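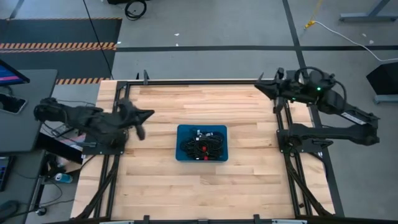
Cable sorters wanted, Gomolgate reuse store

Part time, fixed term, 6 weeks to start with and possibly longer

We have a lot of cable. Anyone who has been up to the store recently will know. It comes in with the office clearances, in bags, boxes, wrapped round the legs of chairs, and at the moment it gets tipped into blue bins and left, because there isn't anyone to do it. Some 600 metres of the stuff is promised to schools and clubs by the end of term and we can't send it out as spaghetti.

So, looking for 2 people. Start as soon as you can.

The work

Mostly untangling. You get a bin, you get a table, you take the pile apart without pulling. Black cable on black cable a lot of the time, so good light and patience. Then:

sort by what's on each end
check along the length for nicks, splits, crushed plugs, bent pins
anything damaged goes in the scrap crate, no exceptions, don't tape it up
coil it, tie it, label it
log it on the Lobo sheet (we'll show you, takes five minutes to learn)

Please coil over-under if you know how. If you don't we will teach you, it's a knack and most people have it by the end of the first morning. No winding round the elbow!! It twists the cable and we get them back.

You won't be testing mains leads. That is done seperately by someone qualified. You just put them to one side in the marked box.

Hours and pay

4 shifts a week, mornings or afternoons, you choose when you start and then stick to it if you can. Four hours each with a proper tea break in the middle. Paid hourly at the store assistant rate, same as the Clomivdale shop, paid monthly. Holiday pay on top. Travel between sites is covered but you'd hardly ever need to.

Who we want

Someone who doesn't mind fiddly work. Knitters, anglers, people who did stage crew at college, all have been very good at this in the past. No qualifications needed. You don't need to know what the cables are for, though you will pick it up.

Needs steady hands and reasonable eyesight, glasses fine. Sitting or standing, up to you, there are high stools. Bins are not heavy but the full crates are, so say if lifting is a problem and we'll arrange it round you. The store is on the ground floor, level access, toilet on the same corridor. Can be chilly before ten. Bring a jumper.

Radio is allowed, subject to negotiation.

Useful but not essential

Any experience with old computer or audio kit
Used the Drodix label printer before (it jams)
Own small side cutters, otherwise ours

How to apply

No form. Send us a few lines saying who you are, which shifts would suit and when you could start, or drop a note in at the Clomivdale shop, at the till, marked CABLES. CV if you've got one but don't write one specially. We'd like to hear by 14th March but will be seeing people as the notes come in, so sooner is better.

Instead of an interview you'll come in for an hour, paid, and have a go at a bin. Wear something you don't mind getting dusty, old cable is filthy.

If you applied in February for the furniture job and didnt get it, please do try again for this one, you don't need to send your details twice. Just tell us you're interested.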